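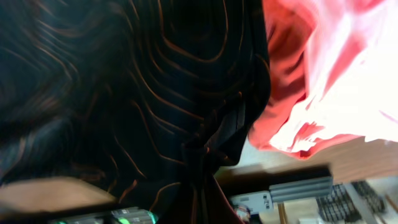
What did the grant pay for in this period?
The grant covered rent on the Goodwin Street reading room, the wages of two evening tutors, and the printing of the adult literacy workbook.

Progress report to the Drundar Fund
Priditstead Adult Literacy Program
Prepared by Lambros Vrettos, Program Manager

Enrollment stood at 100 learners at the close of December, which meets the target set in the grant agreement. The program ran 11 classes a week, seven of them in the evening. Attendance was weakest in the early morning group, and that class will move to 6:30 p.m. in the next term.

The workbook was delivered by Ement Print later than planned. Tutors used photocopied chapters until the bound copies arrived. Sebastián Painemal, Lead Tutor, has asked for larger type in the second edition, and the revised pages are with the designer.

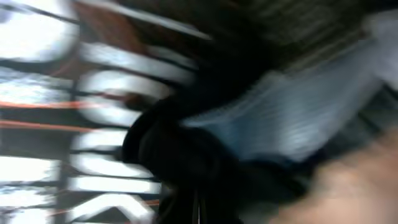
Is any of the grant unspent?
A balance of $1,190 remains in the printing line, and we request approval to carry it forward to the second edition.

Tutor training was held as scheduled. One tutor has since left the program, and the vacancy has been advertised. Reading assessments for the current group are being marked, and the results will be sent to the Fund under separate cover. The lease on the reading room is due for renewal in the spring, and the landlord has offered the same terms.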